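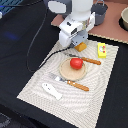

Lecture 7: Demonstration Data for Tabletop Tasks
Course notes, Weidong Pan

7.1 Two ways to demonstrate

A demonstration is a recorded pair of streams: what the robot sensed and what it was told to do. The task for this unit is placing play food in a table setting. It can be demonstrated in two ways.

Kinesthetic teaching. The arm is put in gravity compensation and the demonstrator moves it by hand. Joint positions are read from the encoders. The demonstrator feels contact directly. The drawback is that hands and forearms appear in the camera images, and they will be absent when the policy runs.

Teleoperation. The demonstrator moves a leader device and the arm follows. Images stay free of hands. Contact force is felt weakly or not at all, so grasps on soft items tend to be too tight. Expect slower first attempts.

The Hirkgate assignment uses teleoperation only. The Bunddale assignment repeats the same task by hand guiding, and you will compare the two sets.

7.2 What to record

Log joint positions, commanded positions, gripper opening and camera images against a single clock. Keep commanded and measured positions separate. Under teleoperation the follower lags the leader, and a policy trained on measured positions as if they were commands will stop short of the target.

7.3 Setting the table

Vary the position and angle of the placemat between episodes. Vary the fork and knife as well. If the plate is always in the same spot, the policy can ignore the images and still score well in training. Leave some items on the table that the task does not use.

Check the slack in the gripper cable before each episode. A loop lying over the placemat can drag the cloth when the arm lifts.

7.4 Episode boundaries

Start recording with the arm at the home pose. Stop after the gripper has opened and moved clear of the item. Pauses longer than 2 seconds should be trimmed; a policy that learns to wait may never resume. Failed grasps followed by a clean recovery are kept and tagged. Episodes where the demonstrator gave up are discarded.

7.5 The course data set

The Sopacua set has 512 recorded episodes, of which 438 passed review. Use the reviewed episodes for training. The rejected ones are in a separate folder and are needed for exercise 2.

Exercises

1. Plot commanded against measured position for one wrist joint and estimate the lag.
2. Choose a rejected episode and state which rule in 7.4 it breaks.

Reading for next time: the Gririnstead lab manual, chapter on leader calibration.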